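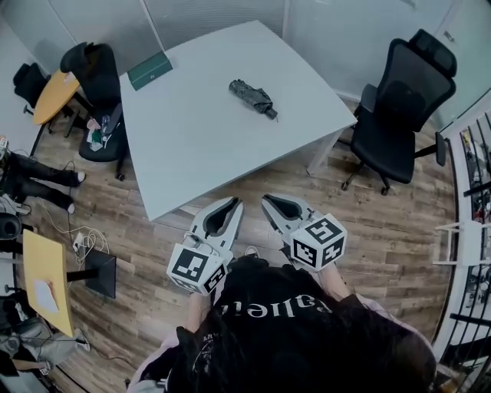

7 min read

We use cookies to remember your settings. Accept / Decline

Tips for Building Hand-Held Grippers in a Shared Workshop

By Delia Leiva

Our plan at Brandero was to teach a secondhand robot arm to tidy up. You hold a gripper in each hand, do the chore yourself, and the arm learns from the recording. In theory. In practice I have now tidied the same table more often than I ever tidied anything at home, and my mother would like a word. What follows is what I'd tell anyone starting the same build on evenings and Sundays.

Print the fingers first and the body last. You will change the fingers. Mine are on version 7, and the body I was so proud of in the spring had to be redone to fit them. Print them flat on their sides, too, or they'll snap along the layers the first time you squeeze something with feeling.

Line the fingers. Bare plastic picks up a sponge and nothing else. Shelf liner from the kitchen drawer works, and so does an old bicycle tube, washed. Rough up the plastic with sandpaper, glue, clamp, and leave it overnight. Leave it. I know what you're like.

Put marker cubes where your wrist can't cover them. The software finds each hand by the square patterns, and if your sleeve is in front, your hand has left the building as far as the computer is concerned. Matte paper beats glossy. Glossy paper catches the ceiling light and the hand jumps across the room, which is exciting once. Stick the squares down with a glue stick, working from the middle out, and check that no two faces carry the same pattern. I lost a whole evening to a pair of twins.

Tape the cable to the body of the gripper before it goes anywhere else. A loop about as long as your thumb is enough slack. Without it, every tug goes straight to the connector, and the connector is the one part you can't print.

Weigh both hands on a kitchen scale. Two matching grippers never match. My left was 40 grams heavier thanks to a generous friend with a generous glue gun, and by the end of a session I was leaning like a badly hung gate. Pennies and tape fixed it.

Start with boring objects. A box is good. A folded umbrella is a fair second step, provided you do up the strap. Undone, it becomes a different object every time you touch it, and the arm will learn despair. Save cables, socks and anything in a plastic bag for when you're feeling strong.

Wipe the table. Crumbs get between the liner and whatever you're holding, and then you're blaming the motor. Dish soap and warm water will do for a white tabletop. For pencil marks, use a melamine sponge, gently.

Do the same task the same way. Nobody warned me how hard I'd find this. I have over 521 recordings of myself putting things in place, and in the early ones I seem to be a different person each time, none of them tidy. Pick a start spot, return to it, and slow down. If it feels silly, the speed is right.

Label your chargers. This has nothing to do with robots, it's just that the shared shelf at Brandero holds a great many white adapters that all fit and don't all work. A strip of masking tape with your name and the voltage will save friendships. Loop long leads in a figure eight and close them with a bread clip.

Keep the broken parts in a jar. A cracked finger makes a decent glue spreader, and two of them make a respectable door wedge.

As for the arm itself, it can now pick up the box and set it down a few inches to the left. It does this with great confidence whether or not you wanted the box moved. I'm told that's progress, and I've lived with people who did less.

Get the next batch of tips by email. Enter your address to subscribe. Unsubscribe any time.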